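**Asamoah Hall textile collection reopens in February**

August 19, 2023

The Asamoah Hall Trust has confirmed that its household linen exchange will reopen to residents in February, following a period of closure for repairs to the sorting room. The exchange accepts clean towels, T-shirts, bed linen and other soft fabrics, and passes them on to families in the Zavodholm district free of charge.

Under the new arrangements, up to 200 households will be able to register. Each household may bring four bags per visit and may collect the same number. Items should be washed and fully dried before they are handed in. Folding is not required, as all donations are opened out and checked on arrival.

Fuseini Mahama, who manages the exchange on behalf of the Trust, said that demand for everyday cloth had grown steadily. "Residents ask for plain, soft things they can use straight away - towels, vests, cot sheets," he said. "Colour matters very little. We would ask people to look again at what is sitting at the back of the cupboard."

The sorting room has been fitted with new shelving supplied by Trakberg, and two long tables have been moved closer to the windows so that worn patches and loose threads are easier to find.
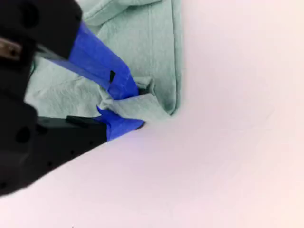
Fabrics that are too worn to be passed on will be sent to Disatik for recycling - this includes single socks, torn sheets and offcuts. Duvets, pillows and carpets cannot be accepted at present.

Registration forms are available from the front desk at Asamoah Hall during normal opening hours. Residents who registered before the closure do not need to apply again, but should bring their existing card on their first visit.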